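Subject: Re: [Torklow-crafts] Things to sort small bits into
Date: April 22, 2022

Hello all,

Sorry to be slow with this, I've had the digest sitting unread since the weekend and only got to it over my tea.

On the list, a member from the Mulinell end wrote:

> I am at my wits' end with small bits. Beads, pompoms, buttons, you name
> it, they start the session in a nice divided box and finish it under the
> radiator. We've tried jam jars (too tall, little hands get stuck) and
> the lids off ice cream tubs (too shallow, everything bounces out). What
> does everyone else put out on the table? Also do you cover your tables
> or leave them bare? We have 98 pence left in the tin so cheap answers
> please!!

Bowls! Proper china ones, the plain white sort you'd have your cereal in. I know it sounds daft with children about but they're heavy enough to stay put when somebody leans across, and you can see the colours against the white, so people pick out what they want instead of raking through the lot. Plastic ones skid all over the place. Ours came from the Hsiao shop when it was clearing out its back shelves, and we've only lost one so far (me, in the sink, nobody else to blame).

For anything round I'd keep it to one bowl per table and don't fill it. If it's heaped up they roll off the top the minute anyone dips in. I used to tip the whole bag out, all 286 of the little blighters, and spend the rest of the evening on my knees. Now the bag stays in the cupboard and I top up as we go.

Then a tray as well, with a bit of a lip, for whatever's been chosen or half finished. Beige, cream, anything dull, it doesn't matter. We had patterned ones from Latska for a while and they were lovely but you couldn't find a thing on them.

As for covering the tables, I go back and forth! We had the wipe-clean stuff on a roll and I hated it, it curled up at the ends and the bowls never sat flat. These days I leave the top bare and just put a cloth down where the fiddly work is going on. An old dark blue one is ideal, a pale bead shows up on it straight away, and a soft cloth stops things pinging off in the first place. Don't bother ironing it, a few creases do the job better than a smooth one as they catch things. When you've finished you gather up the corners and shake it over the bowl. Give it a wash every so often, mine goes in with the tea towels.

The one thing I haven't cracked is chairs. Ours are the office kind and they will drift back from the table, so people end up reaching and that's when the elbows go. If anybody has an answer that isn't buying new ones I'd love to hear it before June, when we've got the big session and I'll need 6 tables going at once.

I can spare a couple of bowls if you're coming over this way, just shout. Picture at the bottom.

Cheerio for now

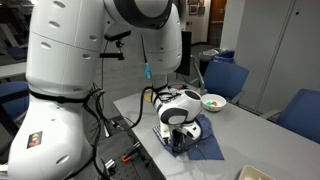
White bowl with the coloured balls in, blue cloth on the bare grey table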